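Teaching the dish rack task, week two

04/03/2021

I said last time I would write up how the teleoperation sessions are going, so this is mostly notes, with a few complaints near the end.

For anyone new, I work on the manipulation side at Pirkuvis. My job this spring is to collect demonstrations for a two-arm setup that puts kitchen things into a drying rack. We do it in simulation first. I sit at a desk with a controller in each hand, look at the simulated table on a monitor, and move the arms through the task. The software records joint positions, gripper commands and the camera view for the whole run. Then I reset and do it again. The goal for the first round is 370 good demonstrations. After that Gaëtan Delaunay trains a policy on them and tells me what I did wrong.

The first 50 went in the trash. I was treating every run like a test of how fast I could go, and the recordings were full of little jerks where I overshot and came back. A policy copies that. Gaëtan played one of the trained results for me and the arm had my exact habit of stopping short, wobbling, and then going in. It was strange to watch.

So I slowed down. The bowl is the part I have spent the most time on. You can't take it from the middle with a two-fingered gripper, it's too wide, so you pinch the rim, with one finger inside and one outside. If you pinch too low on the wall it slides. If you pinch right at the lip it swings when you lift. I now go in at an angle, close, wait a beat, and lift only a little way off the table before moving sideways toward the rack.

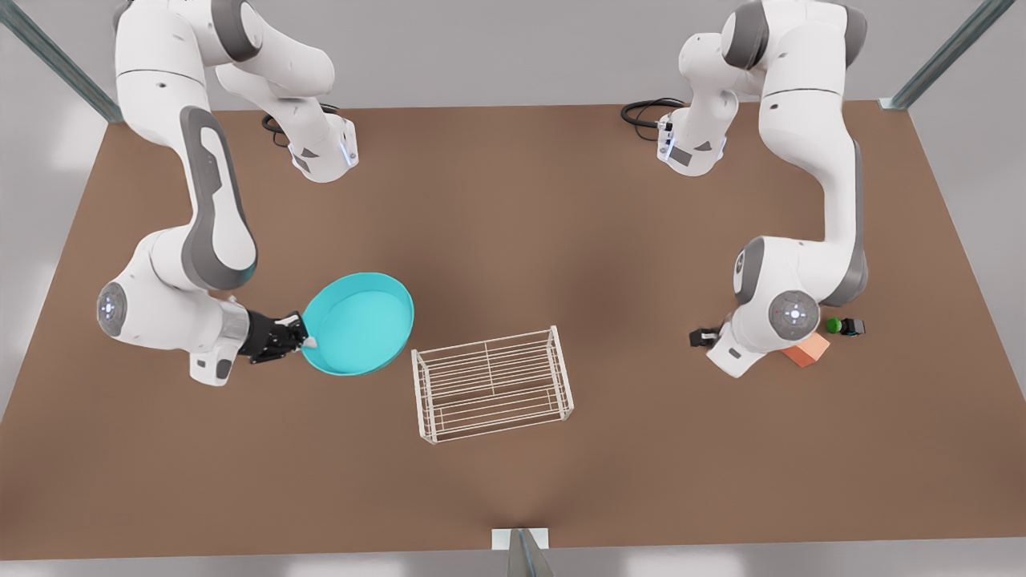 The wait matters more than I expected. In the simulator the contact between the fingers and the rim needs a moment to settle, and if you lift during that moment the bowl can spin in the grip. You don't feel any of this through the controllers we have. There is no force feedback at all. I watch the angle of the bowl and guess.

The other hard thing is the arm I'm not using. When I started, I would let my left hand drift while I concentrated on my right, and the left gripper would wander across the table and knock into things. Those runs look fine until you replay them. Now I park the left arm off to its own side and rest that hand on the desk. Gaëtan says he would like some movement from it, so the policy doesn't learn that one arm is always furniture. We settled on a mix. Half the sessions have the right arm doing the work alone, and half have the left arm doing something afterward.

We also change the starting layout between runs. The bowl moves and turns a bit, and so do the small objects that aren't part of the task. I used to find those annoying. Without them, though, the earlier policy from the Gondville group fell apart as soon as anything extra was on the table, so they stay.

A few practical things, in case you are doing the same kind of work:

Take a break after 50 runs. My wrists start to ache before I notice my driving is getting worse, and the recordings show it.

Label failures right away. I kept telling myself I would remember which ones were bad. I did not.

Keep a few recoveries. If the bowl slips and you regrip it cleanly, save that one and tag it.

Replay everything from a second viewpoint. What looks like a clear approach from the front can have a fingertip going straight through the rack from the side.

We did try the Nitlow controllers for two days in place of the Besson ones. They're lighter, and I liked the trigger better, but the tracking dropped out whenever my hands crossed, so we went back.

The plan is to grow the set to 1,000 if the first training round looks reasonable, and to move to the real arms in April. I have only driven the real ones once. They have more lag than the simulated ones and I was much too careful with them. I'll post again after the first real sessions, probably with more about the wrists.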